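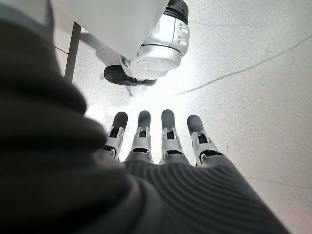
Endent Five-Finger Hand, Left

Home > End effectors > Hands > Endent

Stock code: 573-L
Availability: to order
Also available: right hand, matched pair, demo loan

The Endent is a full-size hand with four fingers and a thumb, made to fit on a humanoid or on the end of a single arm. We sell it to teams who have used a two-jaw gripper and found too many household objects it can't hold well. It comes as the hand, a short wrist coupling, the controller board and one knit cover.

The finger segments are silver-grey with the joints left open between them, so pins can be reached without taking the finger apart. Each of the four fingers has a dark rounded pad at the end. The back and palm are wrapped in a ribbed cover that can be slid off for cleaning or to get at the wiring.

What is in the box

Hand, assembled and run in
Wrist coupling with four bolts
Controller board and lead
Ribbed cover, dark
Four spare fingertip pads
Hex key and pin driver
Printed wiring sheet

Specifications

Mass, hand only: 573 g
Command rate: 50 Hz
Position steps per joint: 3,000
Lead length: 131 cm
Supply and connector: see wiring sheet
Thumb: rotates across the palm
Cover: removable, hand wash

The mass does not include the coupling or the cover. If you are close to the payload limit of your arm, ask us for the weight with all the parts you plan to fit.

How we tried it

Most of the questions we get are about kitchens, so that is where we did the comparison. Tin-yau Lam and Faustine Besson set up in the Falville test kitchen with the Endent and two other end effectors – our standard two-jaw gripper and the older three-finger Magalhães. The same robot and the same controller were used for all three. The main jobs were lifting a plate out of a rack, lifting a bowl out of the same rack, and picking a bowl up off a counter.

We used plain off-white dishes on purpose. A pale dish on a pale counter is hard for a camera, and a customer's kitchen is likely to have both. 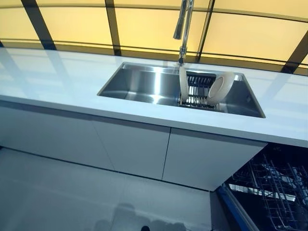
Pirnthorpe Equipment Sheet No. 131

A plate standing on edge is the easy one for a two-jaw gripper. It only has to come down over the rim and close. The jaws did this cleanly as long as there was room on both sides of the plate, and Tin-yau rated them above the Endent for that job. With the hand, the thumb goes on one side and two fingers on the other, and the remaining fingers have to be folded out of the way first so they don't catch on the wires of the rack. We now supply a ready-made pose for this, called Rim 2.

The bowl went the other way. A bowl lying tilted against a rack gives flat jaws very little to close on, and ours tended to turn it as they pulled. The Endent can put its fingers inside and its thumb outside, and the pads bend enough to follow the curve. The Magalhães could also do it, but it needed to come in from one direction only.

The tall tap was a problem for all three. If your sink has a tap with a hanging spray head, add it to your collision model before you do anything else. Faustine measured ours by hand and typed it in, which took less time than trying to get it from the depth camera. Polished metal gave poor depth readings under those lights.

Cameras

We ran each job with a head camera alone, then with a small wrist camera added. The head camera is enough to find the sink and the rack and to choose which dish to go for. It is not enough for the last part of the reach, when the hand covers the dish.

The wrist camera looks out along the backs of the fingers. With the Endent it sees the four fingertips well, and the thumb when it is brought across. You lose a fair part of the picture to the hand itself. A loose sleeve makes this worse, and we suggest a close-fitting one, or a strap at the cuff.

Two things to set before you start:

Fix the exposure. Bright panels and shiny floors push auto exposure up and down as the wrist turns.
Slow the wrist in the last part of the approach. Fast turns smear the picture and the tracker drops the rim.

Focus was set for the fingertips. An object just past them is a little soft, and the tracker coped with that. Anything close to the lens is very soft and should be masked.

Thumb tip

The standard thumb tip is polished metal, in a black collar. It is strong and easy to wipe down, and it slides under the edge of a bowl or tray without dragging. It is also slippery against glazed dishes. Maxence Vasseur preferred it for the counter pick, where the thumb has to find its way in under the rim. For the rack jobs he would rather have had a pad on it.

We can fit a rubber tip at no charge if you say so when you order. Changing it later means taking off the collar and recalibrating the thumb, so decide early if you can.
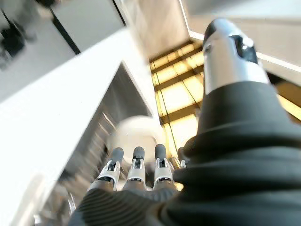 Controller options

The supplied board takes joint targets and runs its own loop on each finger. It is the one we used for everything on this page. You send a pose, and the fingers stop when they reach it or when the current limit is met. The limit is set per finger and is low as shipped.

There is also a direct board for people writing their own control. It passes joint readings straight through and has no stored poses. Bastien Brunet looks after both and will ask what you are running before he recommends one. If you are moving over from a two-jaw gripper, take the supplied board. Its open and close commands use the same format as our gripper, so your old scripts will at least move the fingers while you work on something better.

Known limits

Not sealed. Splashes on the fingers are fine if dried soon after, but don't put the hand in water.
The cover can snag on bent rack wires. Check it after each session.
The little finger is weaker than the others and should not carry a plate alone.
We have not tried it with glassware or knives.
Loading the dishwasher was started but we have no results to publish yet. The lower rack needs a steeper wrist angle than our arm mount allowed.

Care and spares

Check the joint pins monthly under normal use. A pin that has started to walk out can be pressed back with the driver. Pads wear first on the index finger. Swap them as a set so the grip stays even. Spare pads, covers, pins and thumb tips are kept in stock, and full replacement fingers are built to order.

Demo loan

A loan hand can be booked for two weeks. You will need your own arm and a power supply that matches the wiring sheet. The next open loans are in August. Write to Sheena Crichton at the Pirnthorpe sales desk with your arm model and the wrist bolt pattern.

Page updated 6/6/26

Related items: Endent right hand – Endent matched pair – Two-jaw gripper – Wrist camera bracket – Ribbed covers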